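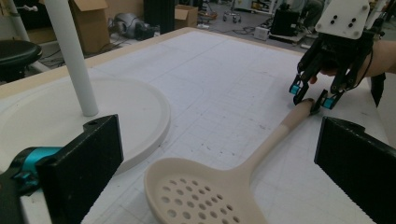
Vol. 4, page 17

Dridunano Utensil List
README and data card

Last edited 2021-05-26 by Theano Tsoukalas

What is in this folder

The Dridunano Utensil List is a table of kitchen utensils with their names, shapes, colors and measures. It contains 800 entries. Each entry is one physical object that one of us had on the table and in the hand. We do not copy entries from shop catalogs, and we do not include an object which we know only from a photo.

The list is mostly spoons, ladles, turners and skimmers. Knives are not included and will not be. Forks are included only when they are for serving.

Files

utensils.csv — the main table, one row for each object
names.csv — the names of the objects in English, Greek and Turkish
holes.csv — additional columns for slotted and perforated objects
changes.txt — what was changed in each volume
README.txt — this text

All files are in UTF-8. The separator is a semicolon, as some of the names have a comma inside. If you open the tables in a spreadsheet program, please set the separator by hand, otherwise the Greek names may land in the wrong column.

Columns of utensils.csv

id: the letters DU and a number. A number is never used again, also when the object is removed from the list.

kind: spoon, slotted spoon, ladle, turner, skimmer, serving fork, other.

bowl_shape: wide, narrow, round, pointed, flat. Two words are allowed.

bowl_depth: shallow, medium or deep. See the part about depth below, it is the column with the most disagreements.

length_mm: from the tip of the handle to the front of the bowl, in a straight line. We do not follow the curve of the handle.

color_main: the color of the largest part.

color_second: the color of any other part that is clearly different. This can be a small part. The cream slotted spoon on the first page has a handle tip which is darker and a little more tan than the rest, so it gets "cream" in the first column and "tan" in the second.

material: only if it is printed on the object or on its package. In all other cases the field says "unknown". Please do not fill it from the look of the object. In the first volume we did so, and Melina Theodorakopoulos later had to correct many rows where "wood" was written for things that were painted plastic.

handle_form: straight, narrowing, widening, with hook, with hanging hole. The direction is from the bowl to the tip, so "narrowing" means that the handle becomes thinner when you go away from the bowl.

note: free text, in English.

Slotted or perforated

This question comes back by e-mail very often, so I answer it here. In many shops, "slotted spoon" is the name for every spoon which lets the water go through, whether it has long slots or small round holes. In our list the kind is "slotted spoon" for both, and the form of the openings goes to holes.csv. There you find the column opening_form with the values slot, round, mixed and other, and the column arrangement with the values rows, rings, fan and free. A wide, shallow bowl with round holes in rows, like in the picture, is a slotted spoon with "round" and "rows".

A skimmer is different. We use this word when the bowl is nearly flat and wider than the hand of the person who measures it. I know that this depends on the hand. Hüsnü Dursun has proposed a limit in millimeters and we will decide it before the next volume.

We do not give the number of holes. It was a column in the second volume and it was filled for too few objects to be of use.

How the measuring is done

The object lies on a flat light surface with a printed grid. The grid helps the eye to see if a handle is straight, but the length is not read from it. Length is taken with a steel ruler, and for objects longer than 300 mm with a tape, which is held by two persons. The width of the bowl is taken with a caliper at the widest place.

An object does not need to lie parallel to the grid lines. A long spoon is often easier to place diagonally, and its length is the same. What is important is that the whole object rests on the surface. If the handle is bent and the tip stands up in the air, write "raised tip" in the note.

Please wipe the mat. Small dark specks on a white mat do no harm to a length, but they do harm when somebody judges a color or looks for a hole that is not there.

For color we look at the object in daylight and choose from the list of 17 color words at the end of changes.txt. Cream, ivory and off-white were separate words before. Now all three are "cream". Apostolos Tsolakis does not agree with this and keeps his own table with the old words, you can ask him for it.

About the depth

A bowl is shallow when a flat ruler laid over it leaves less than a finger of space below. It is deep when two fingers fit. Everything between is medium. We tried to use water for this, with a small measuring glass, but of course it is not possible for a slotted bowl, and we wanted one rule for all kinds.

Where the objects come from

The largest part comes from our own kitchens and from the kitchen store Galanis, which allowed us to measure on its counter after closing time. A second part is the collection of the Kavolness cooking school. The newest entries are from a household sale in Medthorpe, where Christos Lambrakis bought a box of old serving spoons in November.

Known problems

Some Turkish names are missing for turners, because we did not find one word which all our readers use.

The column color_second is empty for older rows, also where a second color exists. Empty means "not checked". If it was checked and there is only one color, the value is "none".

Several ladles from Kavolness are in the table two times, once with the lid holder and once without it. We left them in until somebody can go back and look at the objects.

The list is not balanced. There are many more light-colored utensils than dark ones, and children's utensils are nearly absent. Do not use it to say what people in general have in their kitchens.

Use and thanks

You may use the tables for teaching, for labels, for drawing and for your own lists — please give the name Dridunano Utensil List and the volume. Corrections are welcome. Send the id, the column and the value you propose, and tell us if you have the same object at hand or only a similar one.

I thank Hüsnü Dursun for the Turkish names and Melina Theodorakopoulos for the second reading of holes.csv. Any mistakes in the English text are mine.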